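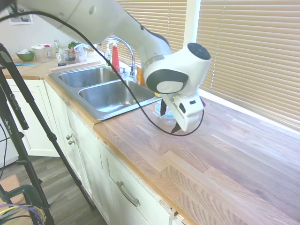 Clear plastic container on the counter beside the sink, with the gripper above it.

Jurkby Island Storm-Petrel Recovery Program
Progress report to the Zitel Fund
Reporting period: April to September
Prepared by Esko Jääskeläinen, Program Coordinator

1. Purpose of the report

This report describes work carried out under the second year of the grant for the recovery of Leach's storm-petrel at Jurkby Island. It covers the burrow survey, the installation of artificial burrows, predator monitoring, and light reduction at the Eberhard landing. Financial statements have been submitted separately. The methods are unchanged from those set out in the original application except where noted.

2. Burrow survey

The survey of the northern slope was completed in July. Field staff examined 1000 burrow entrances within the permanent plots established in the first year. Each burrow was checked by playback at the entrance and, where no response was heard, by a burrow camera. Burrows that could not be inspected to the end of the tunnel were recorded as undetermined and have been left out of the occupancy calculation.

Inspection was slower than planned on the upper plots, where the peat is deep and many tunnels fork within arm's length of the entrance. The forked tunnels account for most of the undetermined records. A longer camera cable has been ordered for next season and should resolve a good part of this difficulty.

The southern slope was not surveyed. Ground conditions in June were soft following prolonged rain, and the field lead judged that foot traffic would risk collapsing occupied burrows. The Fund was notified of this decision at the time. It is proposed that the southern plots be surveyed next year, using boards laid along fixed routes.

Occupancy estimates are being reviewed by our statistical adviser and will be supplied with the final report. We would ask that the raw counts in the appendix not be quoted before then, as they make no allowance for burrows in which birds were present but silent.

3. Artificial burrows

The grant provides for 200 artificial burrows over three years. All of those scheduled for this season were installed before the birds returned to the colony in spring. The chambers are set into the peat with a removable lid beneath the turf, so that the contents can be checked without disturbing the entrance tunnel.

Several chambers on the lower terrace took in water during May. These were lifted, bedded on gravel and reset at a slight incline. The revised installation drawing has been adopted as the standard for the remaining units.

Prospecting birds were recorded at the artificial burrows by the acoustic units on the terrace. Breeding has not been confirmed in any of them. The species is slow to take up new sites, and the application did not anticipate breeding before the third year.
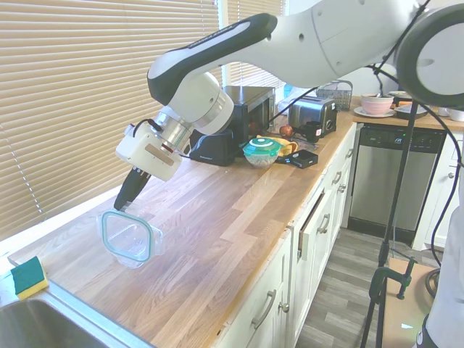 4. Predator monitoring

Tracking tunnels and chew cards were maintained along the shoreline throughout the period. No sign of rats or mink was recorded. Gull predation continues at the colony edge, and pellets were collected along the established transect for analysis over the winter. Sorting is under way and the results will form part of the final report.

Biosecurity checks were carried out on all stores and equipment before each crossing of the supply vessel Dredadis. On one occasion a quantity of bedding material was found to contain seed of a non-native grass, and it was returned to the mainland unopened. The packing checklist has since been amended to require that such material be supplied heat-treated and sealed.

5. Light reduction at Eberhard

Storm-petrels, and fledglings in particular, are drawn to artificial light on overcast nights. In August the floodlights at the Eberhard landing were replaced with shielded, amber-coloured fixtures controlled by a timer. The harbour authority has agreed that non-essential lights will be switched off from 10 p.m. during the fledging season, subject to the arrival of vessels.

Stranded birds were collected on nightly walks, held in ventilated boxes, and released after dark from the western point. Records were kept of location, weather and condition. Comparison with previous years is limited, as the earlier walks followed no fixed route - a shortcoming that the present protocol corrects.

6. Budget and variances

Expenditure was within the approved budget with one exception. Repairs to the field station roof exceeded the allocation by $4000, which was met from the program's own reserve. No transfer between grant headings is requested.

7. Work planned for the next period

Acoustic recordings will be processed over the winter at the Jurkby field centre. Installation of the remaining artificial burrows will begin as soon as the ground permits. The southern slope survey is scheduled for June and will require 20 additional person-days, for which a revised staffing plan is attached.

The program requests the Fund's approval of the revised survey schedule before the spring crossing. Questions regarding this report may be directed to the Program Coordinator.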